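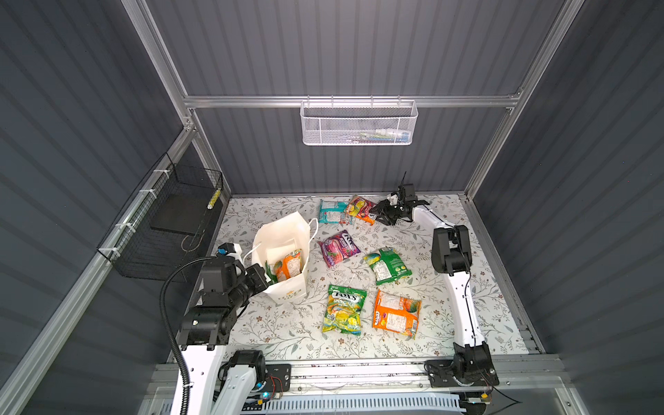
How to Pack Bagged Candy in a Paper Gift Bag

By Wilfredo Tan
14 November 2018

Soft bags of candy are awkward to pack. They slide over each other, puff up at the corners and sink to the bottom of whatever you put them in. This method uses an ordinary paper shopping bag with twisted handles and works for five to eight bags of candy. Once you have done one or two, a bag takes a few minutes.

What you need

One paper shopping bag with a flat bottom
Bags of wrapped candy, such as Fox's, in different colors
Two sheets of tissue paper
A piece of cardboard cut to fit the bottom of the shopping bag
A gift tag and string
A kitchen scale (optional)

I use the plain white Tagle bags, which have a wide base. The Zarkwood ones are fine too, but they are narrower and you will have to stand the candy on its side. Plain bags look better with bright candy packaging than printed ones do.

Step 1. Lay everything out

Clear a table and put down a mat or a cloth. Spread the candy bags out with the printed sides up. Check the date on each one and run a finger along the seams. Set aside any bag that is leaking air or has a split end.

Look at the colors while they are all in view. Decide which two or three you want showing at the top. An orange bag next to a purple or teal one stands out. Two green ones side by side tend to run together, so put something between them.

Step 2. Open the shopping bag

Push your hand down inside and press the bottom flat from corner to corner. Run your thumb along the side folds so they stay out. Pull the handles up and away from the opening. Drop in the cardboard and press it down. If it bows in the middle, trim a little off one end.

Step 3. Sort by weight

Weigh the candy bags if you have a scale, or compare them by hand. Most of the ones I buy are 200 grams. Heavier bags of hard candy go on the bottom. Chews and jellies go above them, and anything with a chocolate coating goes last.

Keep the total under 1000 grams for a medium bag. The handles on the Tagle bags will hold more than that, but the paper starts to pull where they are glued. My October bags came to 900 grams each with the tag and tissue, and all of them made it through the mail room at Trullotby.

Step 4. Build the bottom layer

Lay the first two candy bags flat, with the sealed ends pointing in opposite directions. The ends are thinner than the middles and this keeps the layer level. Shake each bag gently first to spread the candy evenly inside it. Crumple half a sheet of tissue and tuck it into any gap along the sides.

Step 5. Stand up the top layer

Put the remaining bags in upright, tallest at the back. Let the front ones lean slightly so the brand name and the fruit pictures can be read from above. Do not force the last one in. If it will not fit without creasing the paper, leave it out and start a second shopping bag.

Step 6. Finish

Fold the rest of the tissue into a loose fan and slide it behind the back row. Tie the tag to one handle. If the bag will be carried any distance, tie the two handles together with a short loop of string.

Storing packed bags

Keep them in a cool room away from sunlight, standing up and not stacked. Hard candy is fine this way for several weeks. Add chocolate on the day you hand them out.

The tags I use are Ratirgate number 404, the small cream ones with a reinforced hole. Write on them before you tie them on.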